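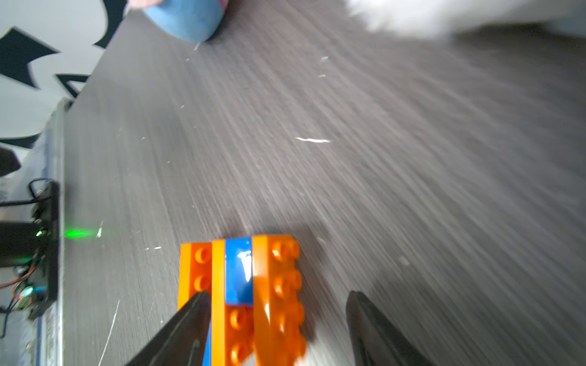 Orange and blue building bricks on a dark grey tabletop.

Minholm's toy library will stay open on Saturdays after the town council agreed to extend its lease at the Barua Centre for another 2 years.

The library, which lends games, puzzles and building sets to families, had been told in the spring that its room might be needed for office space. A petition to keep it where it is gathered 2,739 signatures and was handed in at the council offices on Thursday evening, shortly before members voted.

Imtiaz Siddiqui, who has run the library since it moved from Ukwood, said the decision meant he could start ordering again.

"We had stopped buying anything new," he said. "There was no point filling shelves we might have to clear by the end of the summer. Now we can get on with it."

Membership costs £2 a month and lets a household borrow up to four items at a time for three weeks. Loans of larger toys, such as ride-on cars and play kitchens, need a refundable deposit. Construction sets are the most borrowed items, followed by wooden railways and board games.

The council will charge the library a rent of £100 a month under the new lease, the same as before. Heating and lighting will be billed separately for the first time.

Local furniture maker Udaneo has offered to fit new shelving along the back wall, which the library says will give it space for 70 more boxes. The work is due to be done in June and the library will close for one week while it takes place. Items due back that week can be returned at the centre's front desk.

The library is also asking for donated jigsaws and board games, as long as they have all their pieces. Soft toys cannot be accepted.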